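Ticket 4000 – Belmonte booking calendar shows wrong hour after November update
Status: Open, waiting for customer
Product: Plisby Calendar Sync

Since the November update, all bookings made in our Dulstead office appear one hour early in the shared calendar. The booking page itself is correct. Only the copy in the calendar is wrong, and the reminder e-mail takes its time from the copy, so guests come too early.

What I tried already:
Signed out and in again. No change.
Removed the calendar and connected it again. It imported 287 bookings, all one hour early.
Changed the time zone in my profile to another city and back.
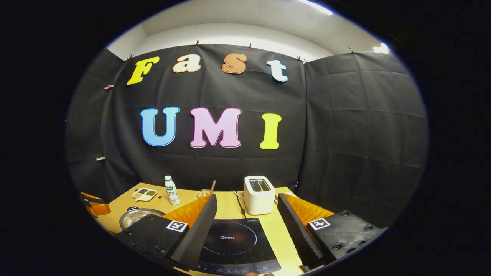
I also made a new test booking for 9:00 in the evening. In the calendar it came at 8:00. When I type the event by hand, directly in the calendar, the hour stays correct – so I think the fault is in the sync and the calendar is fine.

Reply from support, 2:40 pm
Thank you for the clear report. Please open Settings, then Locations, and tell us which zone is written next to Dulstead. The location has its own zone and it can be different from your profile.
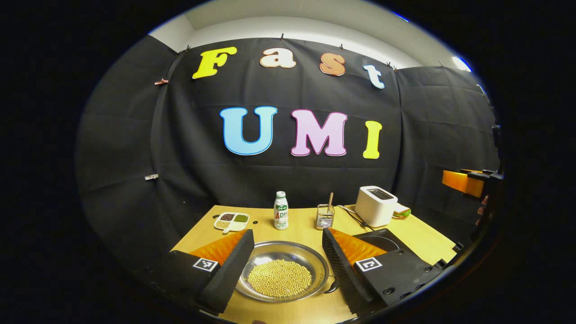
Jadwiga Zawadzka
Office Coordinator, Warkesa

Hello Poppy, I looked in Locations. Next to Dulstead the field is empty. For our second location, Belmonte, it is filled, and the Belmonte bookings are correct. I chose the zone for Dulstead and pressed Save, but after reloading the page the field is empty again. I tried this in two browsers.

Poppy Lockwood
Support, Plisby
I can repeat this on my side. The Save button fails when the location has more than 1000 past bookings. I have passed it to the developers. Please do not disconnect the calendar again for now, it can create duplicates.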